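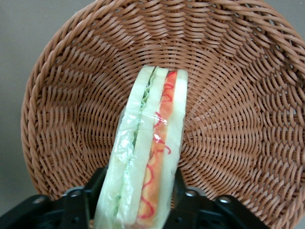 My project is on the responsorial psalm, the part of the Mass where one singer takes the verses and everyone else comes back with the same short line. I picked it in November, when I had been singing in the choir at St. Brigid's in Jandau for a little over a year and had started to wonder why some refrains filled the church on the first try and others died in the second pew. A psalm keeps going around and coming back to the same place, but each time you have heard one more verse, so it isn't quite the same place anymore. In my notes I kept drawing it as a round woven basket, with the strands curving in toward a center and one thick braided rim that holds the outside together. The refrain is the rim. I know that's a student's drawing and not a theory, but it helped me decide what to listen for, and I still think of it when the cantor lifts a hand for us to come in.

The question

What makes a refrain easy for a congregation to sing when they have heard it only once, from the cantor, with no printed music?

I meant to ask something much bigger, about the whole history of the psalm in the liturgy. My adviser wrote "this is four books" in the margin and she was right. So I cut it down to one moment: the first time the people answer. If they come in well there, they usually get stronger with every verse. If they come in badly, the cantor ends up singing the refrain alone until the end, and everyone looks at their shoes.

Where I listened

I went to two churches. St. Brigid's is my own, and the other was Holy Family in Allanitz, a smaller parish with a very good organ and a choir that sits in the loft. I listened to 11 psalms at St. Brigid's and 9 at Holy Family, always at the late morning Mass. At St. Brigid's the cantor stands at the ambo and you can see her breathe. At Holy Family the cantor sings from behind you and above you. I had no idea when I started how much that was going to matter.

For each psalm I wrote down the refrain text, the number of syllables, the highest and lowest notes, and whether the organ played the line once before the cantor sang it. Then I gave the first response a score from 1 to 5. A 1 meant I could hear only the choir or the cantor. A 5 meant I couldn't pick out the choir at all. I did the scoring during the Mass, in pencil, on a card tucked in the missalette. I asked both pastors ahead of time and they were both fine with it. Father at Holy Family asked me please not to sit up front.

I also talked with people afterward, over coffee. These were not formal interviews. I asked if they had liked the psalm and then mostly kept quiet, and people had so much to say! One woman sang me a refrain she had learned as a girl, all the way through, with the alto part.

What I found

Length mattered, but less than I expected. The longest refrain I heard had 17 syllables, and I was sure it would get a 1. It got a 4. The text was "The Lord is my shepherd" with a second half added on, and people already had those words in their mouths before the tune arrived. The familiar half carried the new half along. Meanwhile a very short refrain at Holy Family got a 2, and I think the trouble was that it started off the beat. You could hear a whole church hesitate, and then a few brave people went early.

The first interval mattered a lot. Refrains that began on a repeated note or moved by step did better in both churches than refrains that began with a leap. The leaps that did work were the ones that outlined the chord the organ had just played. When I showed my cards to the organist at St. Brigid's she said she had been giving out that chord on purpose for years, and then she showed me how she stretches the last note of the cantor's phrase so that people can find their breath. I went back and listened for it the next time and there it was. I must have heard it dozens of times without noticing.

Seeing the cantor mattered most. My scores at St. Brigid's were higher nearly every time, even for refrains that looked awkward on paper. A raised arm does a lot. At Holy Family the singing was beautiful by the third verse, sometimes better than ours, but the first response was nearly always shy. One of the loft singers told me that they can tell from up there when the people downstairs aren't sure, and that they have learned to hit the first consonant hard.

The settings

I compared the settings used in each place too. St. Brigid's mostly uses a homemade binder put together by a former music director named Latuheru, and everybody still calls it by his name, as in "hand me the Latuheru." The tunes sit low and don't move very far. Holy Family uses the Clustelier collection, which has richer harmonies and asks more of the people. I came in ready to prefer the binder, out of loyalty, and I have to report that my favorite psalm of the whole project was a Clustelier setting of Psalm 130, "Out of the depths." The refrain sinks on the word "depths" and then waits on a chord that doesn't settle until the verse begins. It got a 3. I'd have given it a 5 for what it did to the room, but that was not what I was measuring.

Problems with the method

My scores are one person's ears. I tried to correct for this by asking a friend from the choir to score two psalms beside me, and we agreed on one and were a point apart on the other. With more time I would have three or four listeners in different parts of the church. Sound under the balcony at Holy Family is very different from sound in the middle, and I moved seats in the first few weeks before I realized I should have stayed in one.

I was also singing. I tried staying silent for the first two psalms and it felt wrong, and the man next to me kept tilting his missalette toward me in case I had lost my place. After that I sang and scored right after.

The two parishes differ in so many ways that I can't say for sure it was the cantor's position that made the difference. The fair test would be to have the same cantor sing the same psalm once from the loft and once from the ambo. Holy Family may let me try this in Lent, if the choir agrees.

What I would do next

I'd like to look at parishes that sing the psalm in more than one language. My grandmother's church switches language between the refrain and the verses, and she says people sing louder when the refrain is in the language they pray in at home. I would also like to talk to cantors about how they practice. The two I spoke with had completely different habits. One learns the verses by speaking them for days before she sings a note, and the other sings them in the car.

Thanks to both choirs, to the organist at St. Brigid's for letting me sit on the end of the bench, and to everyone in Allanitz who saved me a donut. My scoring cards are typed up in the appendix, with the spelling fixed.

Fikri Purba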